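**Re: [costham-hall] Lockers - who's got what, and can I have one?**

Hello all,

Thanks for this, Gerasimos, and sorry for the slow answer, I was away for most of it and came back to a very full inbox. I've left your message in below and put my bits underneath each part, as I can never follow these things otherwise.

> From: Gerasimos Ververidis
> Subject: Lockers - who's got what, and can I have one?
>
> Dear all, I've moved over from the Dredach building and I was told there would be a locker for me in the long hall. I went down at lunchtime and couldn't work out which ones are free. Some have keys in, some don't. Is a key in the door a sign that it's going spare?

Sort of! The rule (such as it is) has always been that if you give up a locker you empty it, lock it and leave the key in. So a key in the door ought to mean free. The trouble is that plenty of people leave the key in while they nip upstairs, and then forget, and then go home. I've done it myself, with my good umbrella inside. So please open the door and look before you move in. If there's so much as a sock in there, leave it be and try the next.

If you find one that's properly empty, take the key out, write to me with the number from the tag and I'll put you on the list. There are 43 on my list at the moment with a name against them. I'd be surprised if all 43 of those people still work here, but that's for the September clear-out.

> Also, is there any difference between them? They don't all look the same size to me.

No, they're not all the same, you're quite right. There are some narrower ones, fine for a coat and a pair of shoes and not a lot else. If you cycle in, go for one of the big ones in the middle row. They've got the long upright handle so you can get a proper grip, and the slots in the door do let a damp jacket air a bit. Mine's a middle one and I'd fight for it.

The top row is a stretch unless you're tall. I keep hearing from people who've put something heavy up there and then had to get it down again over their own heads, so coats and hats only, I'd say. The bottom ones mean kneeling on the floor, but they're usually the last to go, so if you're in a hurry that's where to look first.

> Last thing, I was told there's a deposit. Who do I pay?

Me, and it's 3 pounds, cash, in an envelope with your name on. You get it back when the key comes back. If the key doesn't come back I have to order one from Deligiannis, and they take 18 days over it every single time, so do please hang on to them. A bit of bright ribbon or a big ugly keyring helps. The keys are small and they vanish down the backs of sofas.

While I'm writing, a few things for everybody and not just for Gerasimos:

The white unit at the end of the lockers is for putting things down while you find your key, and then picking them up again. It does collect stuff. Bags, bottles, post for people who left ages ago. I'm going to start emptying it at six each evening, and whatever's on it goes into the lost property box in the Destis room, where you can come and claim it.

Please shut the doors properly. When one's left hanging open you only find it with your elbow. And if yours sticks, don't lean on the handle, tell me which one it is and I'll get the oil out.

I've also been asked whether we could have more lockers further down the hall. I'd love that, but the quote we had was 200 pounds for each section and there's no money for it this side of Christmas. Let's see how many come free in September first.

The lockers in the long hall:
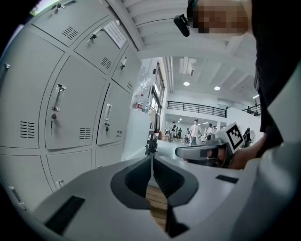

## What I need from you by the end of the month

- Your locker number, even if you're sure I've already got it.
- Whether you still want it. A plain yes or no will do.
- Any spare keys lurking in desk drawers - no questions asked, drop them through my door in an envelope.
- If you share with somebody, both names please, and which of you holds the key.

If I've heard nothing by then I'll stick a note on the door, wait a week and then open it up with the master. Anything inside gets bagged and labelled, so it won't be thrown out, but you will have to come and ask me for it.

Gerasimos, come and find me if you've no luck, I'm usually in until four and the kettle's generally on.

All the best, and welcome to Costham!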